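The Treldale Flowers

My aunt left me the shop in Grirnham, and with it a standing order I couldn't get out of. Every March, one vase for the Surnimness ferry office, and it had to be done by 8. She'd managed it for 15 years. I'd never put a stem in water in my life!

So I started with the pale wood, the way she always did - wipe it down, let the light get on it, think.
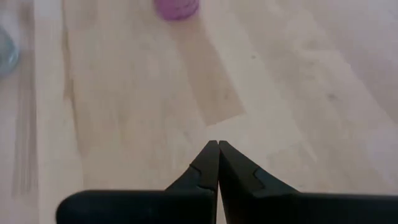
Treldale Quarterly, Issue 7

The vase was the easy bit. Small, pink, round in the belly, and I'd already filled it with the little pale sprays. The white tulip was what got me. I laid it down on the table, then the purple ones near it, and I swear they all looked at me.

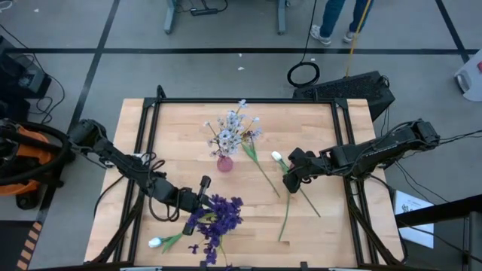 What Jaidee Wanted

Jaidee was the ferry, and my aunt talked about her like a fussy cousin. Jaidee likes purple. Jaidee can't stand lilies. But I'd found one dark red flower tucked in among the purple, and I couldn't bring myself to pull it out.
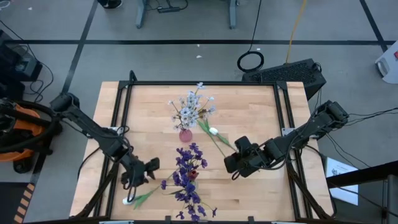
The Crossing

I carried the lot down the hill in my coat, red one and all. The horn went before I'd even reached the gate - twice, long and low, and then once more.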